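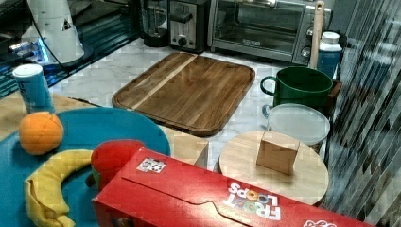 Kitchen worktops and boards: your questions answered

We get a good number of letters and emails at Wadari, and a surprising share of them ask the same things in slightly different words. Chia-jung Sin, who has looked after our customer post since the Judthorpe shop opened, has gathered the most common ones here, with the answers she gives over the counter. If yours isn't among them, do write to us. We like hearing about people's kitchens and we're never too busy for a chat about chopping boards.

Looking after marble

Is marble really a sensible choice for a family kitchen?

We think so, as long as you go in knowing what it's like. Marble is a soft stone and it will pick up marks over the years, especially near the kettle and wherever the lemons get cut. Some people find that upsetting and some people grow rather fond of it. If you want a surface that looks the same in ten years as on the day it was fitted, you would probably be happier with something else, and we'd much sooner tell you that now than have you fretting over every teacup.

What should I wipe it down with?

Warm water, a soft cloth and a small drop of washing-up liquid, then a clean damp cloth, then a dry one. That's all it needs from day to day. Please keep vinegar, lemon juice and the usual limescale sprays well away from it, as they eat into the polish and leave dull patches. We hear from somebody with this trouble nearly every month, and it's nearly always the spray that was bought for the bathroom.

I've spilt orange juice and there's a dull ring. Is it ruined?

Not at all! What you have is an etch, where the acid has taken the shine off the top of the stone. A very light one can be rubbed back with a marble polishing powder and a fair bit of patience. Try it first on a spot that lives behind the toaster. If you can feel the ring with a fingernail, it's a job for a stone restorer.

How often should it be sealed?

It depends on the stone and on the sealer, so go by the tin. A simple test is to put a few drops of water on the worktop and come back after a little while. If the stone underneath has gone darker, it's ready for another coat. Our own sealer, Siu, wants leaving for 24 hours before anything goes back on top, so choose a day when you're content with toast on your lap or a trip to the chip shop.

Wooden boards

My board came with a raised rim. Which side do I cut on?

You can use either, provided the other side sits flat and steady. The rim is handy for bread, as it keeps most of the crumbs at home, and for carrying things to the table. For long sessions with a big knife many of our customers turn to a plain flat board, as a rim can get in the way of the handle.

Can I put it in the dishwasher?

Oh, please don't. The heat and the long soak will open up the joints, and boards made of several strips of wood are the first to suffer. Wash both sides quickly in warm soapy water (both sides, even if you've only used one, or it may start to cup), dry it with a tea towel and stand it on its edge to finish off.

The pale strip in my board has gone darker than it was. Have I done something wrong?

You haven't. Pale and dark woods change at different speeds, and light, oil and beetroot all play their part. Beetroot stains usually come out with coarse salt and half a lemon, but do this in the sink and well away from the marble, for the reasons given further up.

How do I oil it?

Make sure the board is thoroughly dry, then rub a food-safe oil in along the grain with an old cotton cloth. We sell one called Illik, though any good food-safe board oil will do the job. Leave it overnight and buff off what hasn't soaked in. A new board likes 3 coats to begin with, and after that you can do it whenever the wood starts to look thirsty.

Appliances on the worktop

I have a toaster, a toaster oven and a blender. Do they all have to live out?

That rather depends on your breakfasts. Anything used most days earns its place along the back wall, and anything else can go in a cupboard without much guilt. Do follow the maker's instructions about the gap to leave around a toaster oven, and don't be tempted to use the top as a shelf for the bread bag.

What can I do about all the cords?

Bring each appliance as near to its socket as you can and gather the spare length behind it with a soft tie, keeping it clear of anything hot. A cord looping forward over the worktop is easily caught by a sleeve or a small hand. If you have young children about, unplug things once you've finished with them.

Will hot appliances hurt the stone?

The feet lift most of them high enough. Pans straight off the hob are another matter, and they should go on a trivet every time.

Sharing the kitchen with little ones

My daughter likes to "cook" next to me. Any advice?

What a lovely thing to have going on at teatime. Give her a patch of her own at the end nearest you and furthest from the hob, with her own plate for the toy fruit and perhaps an empty cereal box or two for the shop. Plastic fruit is kind to marble, though it's worth giving it a wash in the washing-up bowl, as it does get about.

Do toy pans scratch?

Metal ones can, particularly if there's grit underneath. A folded tea towel makes a very good pretend hob.

Ordering and visiting

Can you cut a board to fit my worktop?

Yes, up to 700 mm on the longest side. Send us your measurements and tell us whether you'd like a rim. Most are ready in 2 weeks, with a little longer in September when the workshop catches up after the summer.

May I bring my old board in for sanding?

You may, and we'd be pleased to see it. Wednesday mornings are best, as that's when Chia-jung is on the counter and can have a proper look at it with you. Please give it a wash and let it dry out before you set off.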